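**Is a joint supplement worth it for a nine-year-old Lab?**

Posted 12/8/25 by fodik_fan

My Lab has been stiff getting up since November. A friend swears by Stemby chews, but a tub costs more than his food. The label says 939 mg of "active joint complex" per chew without saying what's in the complex. The site claims 1,069 happy dogs. Happy according to whom? Has anyone seen a real difference, or do we all just want to see one?

**brernisex**

I'd want the complex broken down before paying a penny. A big number on a tub means very little if most of it is filler. Glucosamine has mixed evidence in dogs at best, and reviews collected by the seller tell you nothing. We gave ours a different brand for 6 weeks and I couldn't swear to any change.

What did help was getting 2 kilos off him. Have you had him weighed lately? Ask your vet to check his hips and elbows too. Stiffness in an older dog can be arthritis, and there is proper pain relief for that. Don't give him human painkillers while you wait, as several are dangerous to dogs.

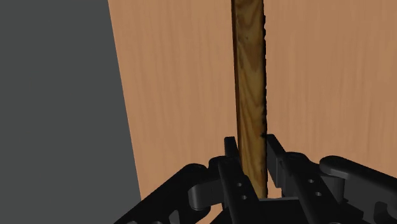

I'd also cut out long ball-throwing sessions and go for shorter, steadier walks. If you still want to try the chews after that, write down how he gets up each morning before you start, otherwise you're guessing.

**Shen**

Mine loves them, seems bouncier. Might be the chicken flavour though. Worth a go if you can get a small tub, but I wouldn't sign up for the subscription.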